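Fatcombe Shape Blocks and Play Boards
Progress report to the Masri Fund

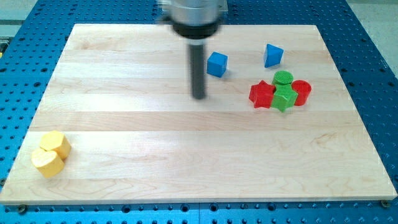 When we last wrote to you, in March, we had a promise of timber, a borrowed corner of the Geltberg workshop and a good deal of optimism. I'm glad to say that most of the optimism has held up. The grant was for two things, as you'll remember: a set of solid shapes that small hands can pick up, turn over and sort, and a plain wooden board for each set, big enough for two children to share without elbowing each other. Both are now real objects and both are out in the world, though not yet in the numbers we hoped for.

I'll begin with the boards, which gave us the most trouble and which I have grown very fond of. We make them from long strips of pale maple glued edge to edge, with a thin bevel along the front so there is no sharp corner to lean a wrist on. We had talked at one stage about painting them. I'm happy we didn't, as the grain comes up beautifully, with little brown lines and swirls in places, and the children at Cisora like to run a finger along them. The one real complaint has been shine. Under strong light the middle of the board goes quite white, and the teachers told us that it can be tiring to look at for a whole session. We are trying a duller finish on the next batch and will let you know how it wears.

Eighty-one boards are finished and another 30 are glued up and waiting to be sanded, which will bring us to the 111 we set out to make. The first batch took far longer than I told you it would. We clamped the strips too tightly, the boards bowed as they rested, and we had to plane a good many of them down and start over. The workshop at Geltberg was patient with us and didn't charge for the extra bench time, and I'd like that kindness to be on record somewhere, so I'm putting it here.

Now to the shapes. In the original plan there were just three kinds, all of them with square corners, and I remember your office asking (quite gently) if that wasn't a bit dull. You were right. The range now includes a small blue cube, a blue triangular prism, a green cylinder, a green prism with five sides and a thick red star with five points. The star is the runaway favorite. Every nursery that has tried the set has asked for more stars, and one of them asked if they could have nothing else!

The cube is smaller than we first drew it. The early ones were easy to grasp but they crowded the board, and once a few were down there was no open space left for sorting. Making it smaller helped a great deal. The faces are smooth and matte, and the teachers prefer that to the glossy samples we passed around in the spring. The top of the green cylinder has a fine ridged texture, and I had half expected to be asked to smooth it away. The opposite has happened – children scratch at it with a fingernail and listen to the sound – so we are leaving it alone.

Colors are still a matter of friendly disagreement. At present we go by color family, with blue for some shapes and green or red for others, so that a child can sort by color one day and by shape the next and come out with two different groupings from the same handful of blocks. The staff at Cisora have found this very useful with their older ones. With the youngest it was too much at once, and they now put out only a few blocks to begin with and bring the others to the board later. We have added a short note about this to the card that goes in each box.

In all we have made 1,269 blocks, enough to fill the sets already promised and leave a reasonable stock of spares. Spares matter more than I had understood. Small things go home in pockets, and a set with its only star missing is a sad thing to open. We'd like to send a little bag of extras with every box from now on, and there is enough left in the materials line to cover it if you are content for us to use it that way.

On money more generally, we have spent 91 percent of the grant. The overspend on glue and sanding belts came out of what we had put aside for printing, and the card is now a single sheet folded once instead of the booklet we described. I don't think anyone has missed the booklet. Delivery cost less than we feared, mainly through sharing a van with other Geltberg tenants who were already going out to the Fatcombe villages.

What is left to do is fairly plain. The remaining boards need sanding and finishing. The boxes need a better lid, as the present one slides off if you carry it at a tilt, and I have picked up enough blocks from enough parking lots to feel strongly about it. We also owe you the written comments from the nurseries. Cisora's are in and very full; the others have been slower, and I will chase them after the holidays.

If you would like to see a set for yourselves, we would be delighted to bring one over, board and all. It is much easier to understand with a few blocks in your hand.

With our thanks, as ever, for your patience and your good questions,

The Fatcombe project team
December 2, 2023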